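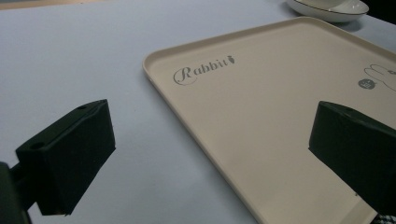

*The "Rabbit" tray, on a white tabletop.*

**31st May**

The tearoom at Colthorpe opens at ten, and by a quarter past you can hardly hear yourself over the spoons. I'd gone to talk with the woman who runs it, and she had me buttering scones before I'd found my pen. She has been at it for six years and still talks about scones the way other people talk about their grandkids.

"I came for a summer job," she told me. "July, it was pouring, and the old owner put me on dishes. By the end of the week I was begging her to let me bake."

The recipe she uses now is her own, and she's happy to share most of it. Cold butter, cold bowl, buttermilk straight from the fridge. She doesn't roll the dough at all. She pats it out with her hands, folds it over twice, pats it again and cuts it with a plain round cutter that she refuses to twist.

"If you twist, they lean! You get these sad little towers falling over in the oven. Straight down, straight up, leave them alone."

On a good morning she bakes 117 scones, and on the day of the Halby garden fair last year she made 200 and sold out before lunch. (I was there. I got the last cheese one, and I've never been so pleased with myself.) The flour comes from the mill at Rusu, just over the hill, and she swears she can taste the difference between a spring bag and a fall bag. I tried both, side by side, with nothing on them. I couldn't tell at first, and then on the third bite I could – the fall one is nuttier, a bit like toast.

We got onto tea, and that took up most of an hour. She keeps 57 kinds in tins along the back wall, and she'll let you smell any of them if the line isn't too long. Her favorite is a smoky black blend she calls Ninix, after the cat that used to sleep on the delivery boxes.

"People are scared of it," she said. "They sniff it and say it smells like a campfire. I say, well, do you like campfires? And they say yes, and then they have two pots."

She is firm on a few things. Warm the pot first. Put the milk in whenever you like, she won't argue, but don't let the bag or the leaves sit while you chat. Jam should be runny enough to slide. Ask her about cream before jam or jam before cream and she laughs and walks off to check the oven.

What I liked most was hearing how the menu gets made. Regulars write ideas on the backs of their receipts and drop them in a jar by the door, and she reads through them when things go quiet. The pear and ginger scone came out of that jar, and so did the savory one with chives. Not every idea makes it.

"Somebody asked for pickle," she said. "I tried it. I really did try it. I ate half and gave the rest to the birds, and the birds weren't sure either."

She's working on a plum jam for July, when the trees behind the tearoom should be ready, and she brought out a spoonful of last year's so I could see what she was aiming for. It was dark and sharp and had a little star anise in it. She thinks it needs less sugar. I thought it was perfect and told her so with my mouth full.

The tearoom is open until four, and the cheese scones go first.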